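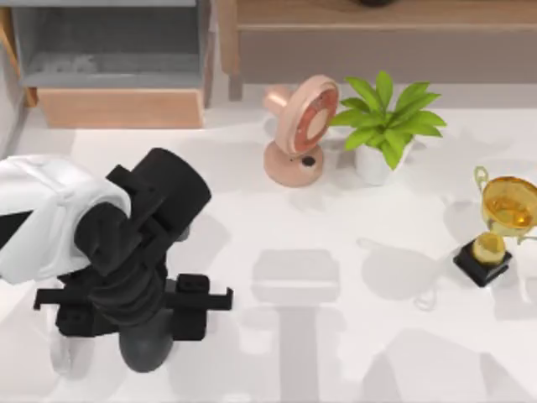 Una lectora me escribió que la peregrinación de Hirkach ya no se hace a pie, que los jóvenes van en autobús y que lo importante es llegar. Le contesté que tiene razón en parte. Yo la hice este septiembre con la comunidad de Tullstead, y éramos 200 personas a la salida, todavía de noche. Los mayores subieron al autobús en Roturum -- los demás seguimos caminando 12 kilómetros más, con las canciones de siempre.

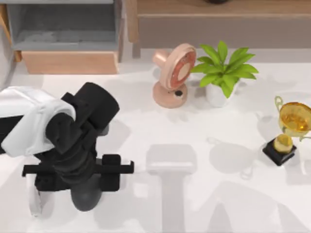 La pinza del robot, abierta sobre la mesa blanca.

Llegamos a las 6 de la tarde. En la puerta del santuario nos dieron agua y pan, y después empezó la oración, que fue larga. Yo no conozco bien todas las respuestas en español y por eso las decía en voz baja, un poco detrás de los otros. Una señora me prestó su libro, abierto en la página correcta, y no me lo pidió hasta el final.

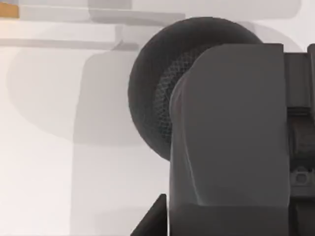 También quiero decir algo de la comida, porque me lo preguntaron. La preparó la casa Sultana, que cada año ofrece 100 platos sin cobrar nada. Como éramos el doble, compartimos un plato entre dos. A mí me tocó con un muchacho que venía por primera vez y que tenía mucha hambre, así que le dejé casi todo el arroz. El año próximo pienso ir otra vez a pie, si la rodilla me lo permite.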